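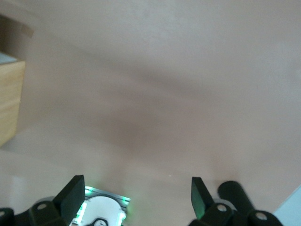
Pinkish beige shading into mauve-brown, with pale wood at the left.

Lirivby Color Words
A collection of the everyday names people give to colors at home

Welcome, and thank you for stopping by! Lirivby is a small collection of color names as ordinary people use them when they talk about walls, curtains, coats, soup and the sky. It began as a notebook I kept while my sister and I were trying to agree on a color for her hallway (she said "mushroom," I said "oatmeal," and we were looking at the same chip), and it grew into something I thought other people might enjoy or put to good use.

What is in the collection

The main file is colorwords.csv, which has 1,000 rows. Each row is one name given by one person for one color, along with the sentence they used it in, if they gave me a sentence. Those rows boil down to 309 different names once spelling is tidied up. A second file, families.csv, puts each of those names into a broad family such as browns, greens or in-between. I went back and forth over that last family for a long time and I'm still not in love with what I called it.

The columns in colorwords.csv are:

name: the color name as the person wrote it, capitals and all
name_tidy: the same name in lowercase, with American spelling, so "Grey Flannel" becomes "gray flannel"
sentence: the sentence it came in, or blank
thing: what was being described, in a word or two (door, sweater, gravy)
person: a number standing in for the person, with no other meaning
note: anything I wanted to remember

Please don't skip the note column. A good deal of the fun is in there, like the gentleman who used "Tuesday gray" for three different coats and was quite firm that they matched.

Where the names came from

There were 221 people who sent in names, mostly by mail and through the bulletin board at the Toltby fabric shop, where a stack of cards sat next to the button drawers. Each card asked people to pick something they could see from where they were standing and tell me its color the way they would say it to a friend. I asked them to leave their own names off, and where somebody signed a card anyway I left the signature out of the file.

Canan Yalçınkaya typed up nearly all of the cards with me and settled a lot of arguments about handwriting. Where neither of us could read a word, the row has "unclear" in the note column and our best guess in the name column.

Things to know before you use it

The people who answered were fabric shop people, by and large, and it shows. You will find a great many words for off-white and almost none for the color of a car. Pinks and beiges run into one another terribly - "blush," "putty," "shell" and "bandage" all turn up for what I would call one color, and I can't tell you who is right. There are no measured color values anywhere in these files, so please don't use it to match paint.

The cards were in English. A few people wrote a second name in another language in the margin, and those are kept in the note column just as written. I haven't tried to translate them.

Sentences are printed as they came, apart from any that mentioned a neighbor by name. Those were trimmed.

Opening the files

Both files are plain comma-separated text saved as UTF-8. If the accented letters look scrambled in your spreadsheet program, use its import menu and choose UTF-8 there. Older copies of the collection, when it was still called Stetsiuk, had only 200 rows and a column called "shade" that I have since dropped.

Changes

Feb 3, 2018: blank sentences are now truly blank, where before they had a stray space in them. Fixed "ochre" and "ocher" being counted as two names. Moved "eggplant" out of the browns, with apologies to everyone who wrote in.

Next up is a batch of cards about kitchens, which I hope to have typed by April.

Using and sharing

You are welcome to copy, change and share all of this for any purpose. A mention of Lirivby would be lovely but I won't chase you for it. If you find a mistake, send me the row and what you think it should say, and I'll look for the card in the shoebox.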